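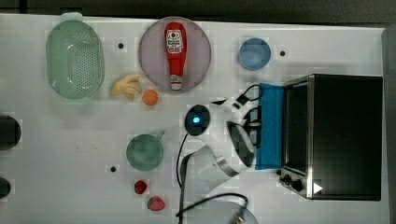

Charter Demand and Berth Use at Mardale Marina
Student project report, Department of Maritime Business
Prepared by Gonzalo Mateos

1. Purpose
The project examined how visiting motor yachts use the long berths at Mardale and whether the present booking rules suit charter operators. The marina office supplied its berth log for the summer season, with the names of owners removed.

2. Method
The log contained 1747 overnight stays. Entries without a vessel length were excluded. Interviews were then held with two charter firms, Fultent and Vidal, both of which place yachts at Mardale between trips.

3. Results
The long berths were occupied on 82 percent of nights in August. Demand fell sharply in the weeks that followed. Both firms reported that the fixed noon departure time conflicts with guest changeovers, and Vidal now sends its larger yacht to Prarau when two bookings fall close together.

4. Recommendations
The marina should test a later departure time on the long berths for one season. Fees for shore power should be listed separately on invoices.

5. Limitations
Crew members were not interviewed. Fuel sales were outside the scope of the project.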